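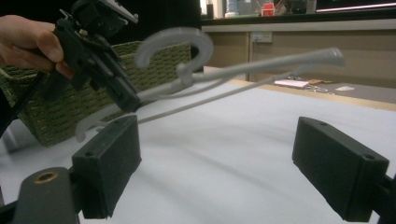 ## Hangers, hooks and a stubborn grasp

Kai Haberkorn has spent much of the past year on clothes hangers. At Umolano, his group trains manipulation policies from demonstrations recorded with hand-held grippers, and the hanger is the object that produced the paper.

"A box has faces. You close on two of them and the pose is more or less fixed," he says. "A hanger is mostly air. Grip it on the bar and the hook can still swing, and the hook is the part you need to place."

The study compared two ways of recording. In the first, an operator worked with a single gripper. In the second, the operator used a pair, so that one could hold the hanger while the other approached it. Each condition covered 15 hanger poses over a cloth-covered table, with 4 operators.

Policies trained on the paired recordings placed the hook correctly in 15 more trials per hundred. Haberkorn is careful about that number. "It is one table and one room. I would not quote it for a wardrobe."

Hartmut Stöcker, who handled the data side, attributes most of the gain to viewpoint. The camera rides on the tool, and a hanger seen at a steep angle is badly foreshortened.

"From some directions the long bar shrinks to almost nothing," he says. "With two grippers, the operator turns the hanger until the other camera gets a useful view. They do it without being told – we only noticed when we plotted the wrist angles."

Color was a smaller problem. Gray hangers over pale cloth gave weak edges, and the first segmentation model, Vundex, lost the lower bar often enough that eight recordings were dropped. Stöcker left the cloth in place for the remaining sessions. "We could have used a dark mat and reported a better figure. Then the model learns the mat."

The next round adds garments, starting with shirts. Haberkorn expects the grasp to hold up and the cloth tracking to fail first. Recording begins in February.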